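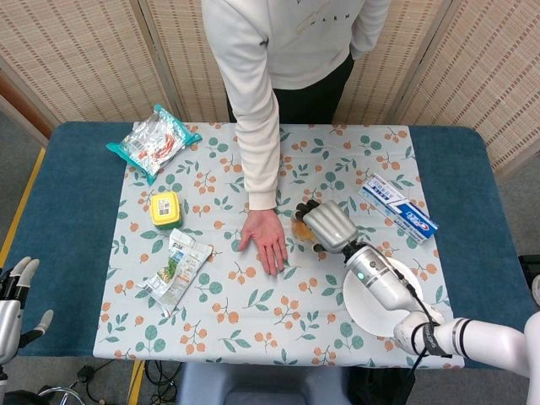
The cloth in question, orange berries and green leaves on pale blue-grey.

Murnham Town Board > House and Home > Tablecloths: iron, or give up?

plumduff
13/06/2020
I've inherited my aunt's tablecloths. There were a lot of them, she was that sort of woman, and I've kept the four I can look at without feeling I ought to be passing someone the piccalilli. The berry one is my favourite. It's been folded in a drawer for years and it has creases you could file letters in.

My question is whether people still iron these things. My mother ironed everything, including tea towels and, for one bad winter, my father's handkerchiefs on both sides. I own an iron but we're not close. Is there a way of getting a cloth flat that doesn't involve an hour standing up in the spare room?

Hobnail
Put it on the table damp and smooth it out with your hands. By teatime it's flat. I have done this for years and no guest has ever complained, though admittedly I don't have many guests.

gatepost_annie
Damp on what, though? Do that on a polished table and you'll have a white bloom on it the size of a dinner plate. Ask me how my sideboard got its doily.

Hobnail
Mine's Formica. I forget that other people have nice things.

Cempaka Simanjuntak
I did alterations and laundry for Watkins on the High Street until they shut, so I have ironed more tablecloths than anyone should. Some notes.

Iron it while it's still slightly damp from the line. If it has dried out, sprinkle it, roll it up like a Swiss roll and leave it in a carrier bag for an hour. Iron the back first if it's a print. Work from the middle outwards and let the finished part drop over a clean chair, otherwise you spend the whole time putting new creases into the bit you did ten minutes ago.

And then don't fold it. Roll it round a cardboard tube, the kind wrapping paper comes on. The creases come from the folding, and old ones along a fold will wear through in the end.

plumduff
This is wonderful, thank you. I have a tube. I also have a carrier bag containing other carrier bags, so I feel well prepared.

Brian from the allotments
Can't be doing with any of it. Wipe-clean oilcloth, off the roll, cut to size. We've had ours since the kitchen was done. Beetroot, curry, a whole bottle of ink, wiped off every time.

gatepost_annie
Oilcloth sticks to your forearms in summer. You have to peel yourself off it to answer the phone.

Brian from the allotments
Wear sleeves.

teasel
On stains, before you iron anything, hold it up to the window and look for old ones. Heat sets them. I ironed a gravy mark into my best cloth one November and it's been there through every Christmas since. We put the sprouts on it.

For the ordinary sort I use Clernix. Dab it on, leave it overnight, wash as usual.

Hobnail
Clernix took the colour clean out of a napkin of mine. Perfect white circle. The stain, meanwhile, moved to the edge and stayed there.

teasel
Did you test it on a corner first?

Hobnail
The napkin was mostly corner.

Cempaka Simanjuntak
With a coloured print I'd start with plain soap and cold water and only go further if that fails. Any stain remover wants testing on the hem, on the inside, where it won't matter. Plumduff, do you know what the cloth is made of? If it's cotton it will take a hot iron. If there's polyester in it you want a cooler one, and a thin cloth between.

plumduff
No label. My aunt cut labels out of everything on principle. She said they scratched, although how a tablecloth could scratch her I never found out.

Cempaka Simanjuntak
Cool iron to start, then, and try a corner. You can always go hotter.

kettle_on
Reading all this with interest because I bought a cloth from Kanau last year and it arrived with a leaflet saying it must never be ironed, wrung, tumbled or hung in direct sun. I think I'm just supposed to admire it. It was also too short for the table, by four inches, at both ends. Looks like trousers on a growing lad.

gatepost_annie
What did they say when you complained?

kettle_on
They said it was a runner.

Brian from the allotments
Oilcloth. Cut to size.

mr_pelmet
I'm going to disagree with nearly everybody. A few creases are fine. They prove that the thing was clean and in a drawer, which is more than can be said for a cloth that lives on the table from one month to the next. My grandmother's always had a sharp cross down the middle and she used it to line up the cruet.

gatepost_annie
One sharp cross is a proper laundry fold. What plumduff has described is a relief map.

mr_pelmet
Fair. But I still say put it on, put a heavy fruit bowl over the worst of it and have your tea.

teasel
The underneath matters too. Anything padded under the cloth and it hangs better and doesn't slide about. We've an old blanket cut down under ours. Saves the table from hot dishes as well, up to a point. The point was a lasagne.

plumduff
Update for those still with us. I did the berry one tonight. Sprinkled, rolled, bagged, then cool iron on the back, going up a notch when nothing terrible happened. Took me the length of a radio play and I now have no idea who killed the curate. It's very nearly flat. There's one crease towards the end that I have decided to respect.

The other three are going on tubes as they are until I get my strength back.

Hobnail
Which end is the crease?

plumduff
Yours, if you come round.

Brian from the allotments
If anybody wants oilcloth I've got most of a roll left - green check, collect only.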